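Skirnura Open House

The Skirnura Open House is a yearly public demonstration of household robotics held at the Friesen Building in the town of Lovska. It is run by the Skirnura group, a research team that works on the control of single-arm robots in domestic kitchens. The event takes place in February and lasts one afternoon. It combines live sessions with a physical arm, projected sessions in a simulated kitchen, and a walk through the group's workshop.

History

The first open house was organized by Horațiu Matei, then the group's laboratory manager, as a private visit for families of staff and graduate students. It had no printed program, and the demonstration consisted of one arm moving cups between two shelves. The visit was opened to the public the following winter and moved from the basement workshop to the ground-floor hall, which has a level entrance from the parking lot.

Simulation was added in the third year. A coolant leak in the hall above had put the physical arm out of service two days before the event, and Matei substituted a set of rendered kitchen tasks that the group had been using for training. Visitors stayed longer at the screen than they had at the arm in previous years, and the simulated session has been on the program ever since. Attendance at the most recent event was 284, the highest recorded.

Venue

The hall is divided by a folding partition. The north side holds the physical arm, which stands behind a waist-high barrier with an emergency stop at each end. The south side has a projection screen, bench seating and an operator's desk. The workshop is in the basement and is reached by a freight elevator that takes 12 people at a time. Coats and backpacks are left at the door, and children under eight must be with an adult on the workshop tour.

Simulated kitchen session

The simulated session runs on the Pometti kitchen set, a collection of 1114 task layouts prepared by the group. A layout fixes the cabinets, counters and appliances of a room, the starting position of the arm, and the small objects placed on the surfaces. Cabinet colour, backsplash and countertop finish can be changed without altering the task, and operators often change them between runs to show whether the controller copes with a room that looks different.

Each run begins with a short spoken introduction. The operator names the task, shows the starting layout on the screen for a minute or so, and takes guesses from the benches as to which part the arm will find difficult. Stovetop layouts are the most requested. They bring together a cooking surface at counter height, controls on the front of the range and cookware with handles of various shapes, all within the arm's reach. In one such layout, a white kettle with a black arched handle sits on the lit back-right burner of a glass-top range, beneath a stainless steel microwave. 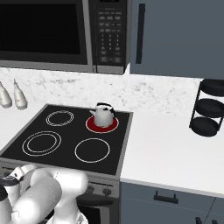 Physical demonstration

The live arm is run at reduced speed, in sessions of 13 minutes with a break between them for questions. Tasks are limited to opening a drawer, lifting a cup and placing it on a mat. No heat or water is used on the north side of the hall. Failed grasps are left to play out, and the operator resets the objects by hand before the next attempt.

Visitors may not steer the arm directly. A separate tabletop unit, fitted with a foam gripper, is available for that purpose near the exit, and usually has the longest lineup in the building.

Workshop tour

The tour covers the machine shop, the bench where grippers are assembled, and a shelf of worn and broken parts going back to the first open house. Staff pass around finger pads at different stages of wear. Photography is allowed everywhere except at the assembly bench. Tours leave on the half-hour, the last at 3:30 p.m.

Reception

The regional paper has covered the event twice, both times favourably, though its second article complained that the commentary in the simulated session was hard to follow from the rear benches. A second loudspeaker was installed the next year. Teachers who bring classes have asked for a morning session, and the group has so far declined - the hall is used for lectures until noon.

See also

Pometti kitchen set
Friesen Building
Domestic robot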